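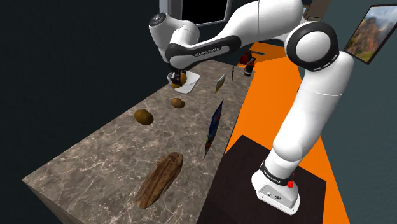

*Figure 1. Kitchen work area with marble countertop. Computer rendering.*

Bonport Residence Hall, Shared Kitchens
Annual Safety Inspection Checklist with Comments
January 2024

Scope: shared kitchens on all floors, the ground floor pantry, and the waste room. Items are marked **S** (satisfactory), **C** (correction required), or **N** (not inspected). Comments are entered where the inspector considered them necessary.

## 1. Fire protection

- [x] **1.1 Extinguishers mounted and unobstructed: S**
- [x] **1.2 Extinguisher tags current: C.** The tag in Kitchen 116 is unreadable. The pressure gauge is within the normal range. Replace the tag.
- [x] **1.3 Fire blanket in marked holder: S**
- [x] **1.4 Smoke and heat detectors tested: S.** Detector 44 responded on the second test. It is to be tested again at the August visit.
- [x] **1.5 Exit route clear: C.** Two folding chairs and a drying rack were stored behind the exit door of the Skokevport wing. They were removed during the inspection. Residents have been reminded in writing that this space is not storage.

## 2. Electrical

- [x] **2.1 Outlets near sinks protected and tested: S**
- [x] **2.2 Cords free of cuts and heat damage: C.** The kettle in Kitchen 116 has a damaged cord and was taken out of service. Asset tag 923.
- [x] **2.3 No extension cords in permanent use: S**
- [x] **2.4 Panel door closed and labeled: S.** The label is handwritten but complete.
- [ ] **2.5 Emergency lighting, waste room: N.** The key was not available. See Section 6.

## 3. Cooking equipment and ventilation

- [x] **3.1 Range hood filters clean: C.** There was heavy grease on the filters on the second floor. The cleaning log shows no entry after August. Cleaning is to be completed before the kitchen is used for group meals.
- [x] **3.2 Stove knobs present and marked: S**
- [x] **3.3 Oven door seals intact: S.** Slight wear at the lower corner of the Dadik oven. No action at present.
- [x] **3.4 Automatic shutoff operates: S**

## 4. Floors, counters, and water

- [x] **4.1 Floors dry and free of trip hazards: S**
- [x] **4.2 Counter edges and joints sound: C.** The sealant behind the pantry sink has pulled away from the wall. Remove and reseal.
- [x] **4.3 Hot water temperature within house limit: S**
- [x] **4.4 Drains clear: S.** Slow drainage reported by residents was not observed.

## 5. Food storage and chemicals

- [x] **5.1 Refrigerator thermometers present: C.** None in the Kivi refrigerator on the third floor.
- [x] **5.2 Cleaning products stored away from food: S**
- [x] **5.3 Product labels legible: C.** One spray bottle had no label. Contents unknown. The bottle was removed for disposal.

## 6. Follow-up

Corrections under 1.2, 2.2, and 5.3 are to be completed within one week. All others are due within 30 days. Repairs expected to cost more than $400 require written approval from the housing office before work begins.

The waste room will be inspected separately once access is arranged, and the result will be attached to this form as page 4.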